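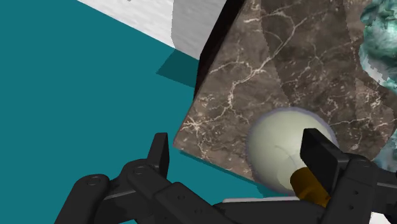

Section 3. Setting Up a Randomized Tabletop Scene

This section covers building scenes in Fluva, the scene generator, and recording simulated grasps in them with the Sorkus planner. It assumes you have finished Section 2 and that the installer stopped complaining. If it is still complaining, go back. It will not get bored before you do.

The method in short: we put a simulated arm next to a counter, scatter objects on it, dress everything in surfaces no decorator would sign off on, and record the arm attempting grasps. A policy trained on enough of these should stop caring what color the walls are. Whether it does is the subject of Section 5.

3.1 Loading the base scene

1. Open Fluva and choose New Scene from the Wangate room set.
2. Place the arm on the floor beside the cabinet. Leave a gap between the two. Geometry that starts out overlapping will be pushed apart by the physics solver, and the solver has no manners.
3. Press Settle and wait until the status line reads AT REST.

Note: The room set has walls where walls are convenient for rendering. Do not try to plan a route through it as though it were a building.

3.2 Scattering objects

4. Pick a seed. Any whole number will do. Write it down.
5. Set the drop height. The default is fine for most things. Raise it only if you enjoy looking for cups under the cabinet.
6. Press Scatter, then Settle again.
7. Open the object list and mark one object as the target.

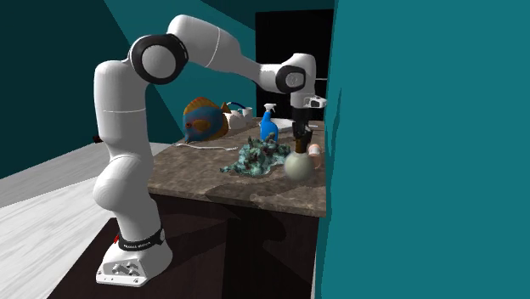 8. Check that the planner can reach the target from at least 2 approach directions. If it reports only one, nudge the target toward the middle of the counter and run the check again.

Caution: Thin flexible items such as cables are simulated as chains of short links. They are slow, and a bad contact can send one across the room at a speed usually reserved for artillery. Keep no more than one in a scene.

Note: Neighboring objects are there on purpose. Please don't tidy. A policy trained on a bare counter does beautifully on bare counters, and we have yet to meet a kitchen that has one.

3.3 Randomizing surfaces

9. Open the Materials tab and switch on Randomize for walls, floor and counter.
10. For movable objects, set Swap Chance to 40 percent. Higher values gave us a lot of marble and not much learning.
11. Render a test view from each camera, including the one on the wrist. The wrist camera gets very close to things, and textures that look tasteful from across the room can fill its whole view with veins and blotches. This is allowed.

Caution: Swapping a material changes the look only. Mass and friction stay as they were. If you want a marble cube that weighs what marble weighs, use the Ķēniņš physics table in Appendix B, and lower the gripper speed before you try to lift it.

3.4 Recording

12. Set the episode count. Our reference run used 4,000, started in April on one machine, which has not forgiven us.
13. Leave Keep Failures on. Failed grasps go in a separate folder and are needed for the grasp scorer in Section 5.
14. Press Record. You can close the viewer window. You cannot close the other window, even though it looks like it is doing nothing.

If an episode stalls with the fingers against an object and no motion, the planner is waiting for a contact force it will never get. It gives up after 3 tries and moves to the next seed. If every episode stalls, the target is probably too wide for the gripper. Pick another target and repeat from step 7.

Recordings are saved with their seed, material list and camera settings. Back them up before changing Fluva versions – the same seed in a new version may give you a different counter altogether.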